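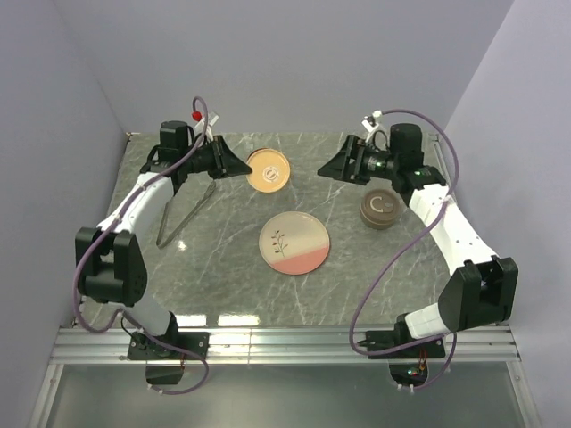
I've been putting off writing up our trip to Zillesstead, mostly because I kept going back to the photos and getting hungry. It's a small harbor town, and you can walk from one end to the other before your coffee goes cold, but we stayed 9 days and I could easily have done more!

We went in October, when the summer crowds are gone and the fog sits on the water until lunch. Pack a sweater. Pack two, really, since I spilled chowder on mine the first night and had to buy another one at the ferry shop (it's bright green and I love it).

The old part of town goes back to 1506, and the streets were clearly laid out by somebody following a goat. We got lost every single evening. One time we came out behind a bakery called Jaunzems, where they were pulling rye rolls out of the oven, so no complaints from me. They put caraway in everything there, even the apple cake. Go before nine in the morning or you'll be left with the plain ones.

For dinner our favorite was Zasta, up the hill past the church. It's tiny and kind of loud and the menu is whatever came off the boats. I had smoked mackerel with pickled beets twice and I'd have gone a third time if my husband hadn't begged for pizza.

The big outing is the lighthouse at Skomero. There are 400 steps from the landing to the top, and my knees felt all of them, but wow, the view! You can see clear across the bay when the fog lifts. The boat over is cash only and the nearest machine is back in town, so bring enough for both ways. We didn't, and had to go back for it and catch the afternoon boat.

Our room was right over the fish market. Cheap, clean, great shower, and very noisy at five in the morning. I'd stay there again but I'd ask for the back side.

Next up I'll post the apple cake recipe, once I get mine to stop sinking in the middle.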